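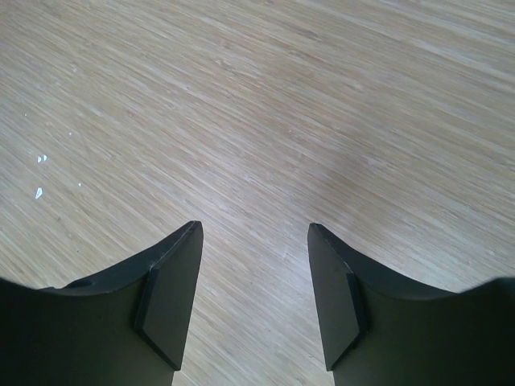
Trisisbridge, January

Istent Boards > House and Laundry > Folding and Ironing

The "hard surface" shirt method: does it do anything?

**pegbasket**
I have now been told by three different people that the reason my T-shirts look slept in is that I fold them on the bed. The cure is supposed to be the hard surface method, from the Adom Mensah booklet that Owusu hands out with their hangers. Lay the shirt on bare wood, smooth from the neck down with the side of your hand, wait, fold in thirds. No iron.

I don't buy it. Cotton wrinkles because it sat in a heap in the basket. What it lies on for the next minute can't matter that much. But I've got plenty of light wood at my place and a pile of old shirts, so I'm trying it and will post what I get, good or bad. If anybody has done this for longer than a weekend, tell me now and save me the trouble.

**mothball_9**
Did it for a month. The shirts were flatter. I was also taking them out of the dryer right away that month, so who knows.

**pegbasket**
Well, that's my problem with the whole booklet. Step one is "remove promptly." Everything after step one could be a dance around the table and you'd still get a flatter shirt.

**Lint Trap Lou**
You're both overthinking this. A bed gives under your hand and wood doesn't. Try writing a letter on a pillow.

**pegbasket**
A letter isn't a knit.

**starchless**
The booklet says it was tested on 34 shirts and 33 came out "drawer ready." Who decided what drawer ready means? The guy who wrote the booklet, I assume. I'd also like to know what happened to the other shirt.

**Lint Trap Lou**
Probably linen.

**pegbasket**
OK, first go. I started with the reddish-pink one since it's the softest thing I own and the worst behaved.

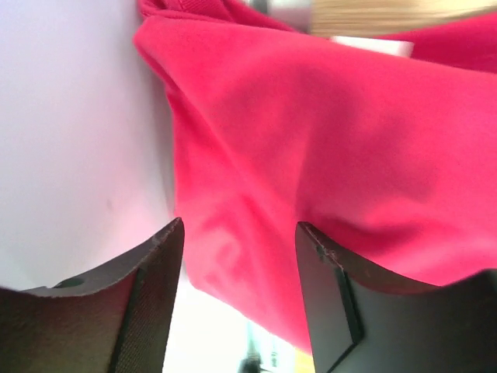
Last edited by pegbasket at 8:50 PM

See the way the side rolls over on itself? You push it down and it comes right back up. There's also a dip on the right that I can't blame on the surface. Soft old fabric does what it wants. The pale mark low down doesn't bother me, by the way, so please no stain advice.

**mothball_9**
Is it a print? Looks like there could be the ghost of a logo there. If it is, fold around it. Old prints crack.

**pegbasket**
Very faint, whatever it is. I'm not folding around something I can hardly see.

**Lint Trap Lou**
The edge rolling is normal with knits. Tug the side seams lengthwise, a couple of short pulls, then lay it down. The booklet does cover this, on the page everyone skips.

**starchless**
I read that page. It says to tug "until the garment relaxes." I have never in my life been able to tell when a garment is relaxed.

**Lint Trap Lou**
You stop when it stops curling. It's laundry, you're allowed to guess a little.

**pegbasket**
Second thing I want to complain about is the start position. The booklet's drawing shows a shirt falling open onto the table like a napkin. Mine look like this when they land:
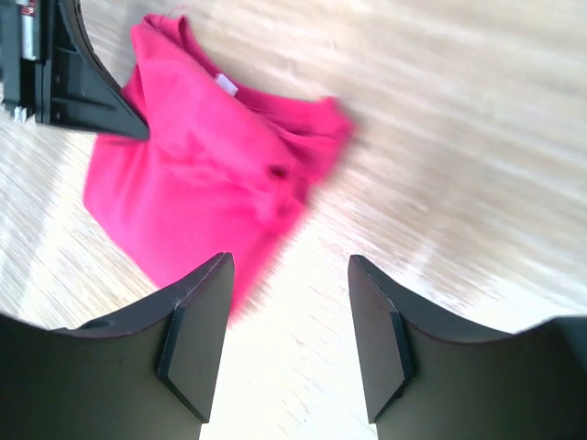 Pink shirt on the wood, neck label showing.

All the bunching is up at the top, and there's a pucker in the middle with creases going out from it every which way. At least the white label tells me where the neck is. The method has nothing to say about getting from here to flat, and to me that's most of the work. Once it's flat I could fold it on a trampoline.

**foldandtell**
Find the label, then take hold of both shoulders and lift. Let the bottom hang before you put it down again. Takes two seconds. I worked in a hotel laundry and we never smoothed a thing by hand. We lifted and let it drop.

**pegbasket**
See, that I believe. But it's got nothing to do with hard surfaces.

**foldandtell**
No, it hasn't. The tables were hard because they were tables.

**mothball_9**
Has anyone mentioned the Brulix board yet? My sister-in-law swears by hers.

**starchless**
50 dollars for hinged plastic. It gives you the same size fold every time, I'll grant that. Wrinkles go in, wrinkles come out, in a very even rectangle.

**Lint Trap Lou**
I have one and like it. I'm not going to argue about whether it was worth it because I know it wasn't.

**pegbasket**
Last one, then I need the space back.
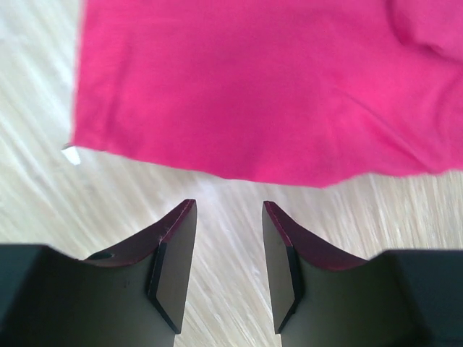 Trisisbridge, still January

Flat, more or less. The middle and lower right still have soft wrinkles in them and there's a ridge up in the right corner. The hem is wavy too. I'd call this fine for a drawer and not fine for a person who was promised no iron.

So my vote is that the wood gives you a better look at the wrinkles, and the lifting is what gets rid of them.

**Lint Trap Lou**
That looks good to me? I would wear that. You wanted it to fail.

**pegbasket**
I wanted it to do what the booklet said.

**foldandtell**
Straighten that hem before the first fold. If the bottom edge is wavy, your thirds won't line up and you'll think it's the sleeves.

**starchless**
1,848 views on this thread and not one person has a before and after on the same shirt, same dryer load, bed against table. Until somebody does that I'm staying with the bed. My back prefers it, too.

**mothball_9**
A bed is worse for your back – you're bending farther.

**starchless**
I sit on it.

**pegbasket**
I'll do bed against table with two of the gray ones next load. Same dryer, out at the same time, and foldandtell can say which one's which from the photos. Give me until the basket fills up.

We use cookies to keep you signed in and to remember your board settings. By continuing to use Istent Boards you accept this. Manage cookies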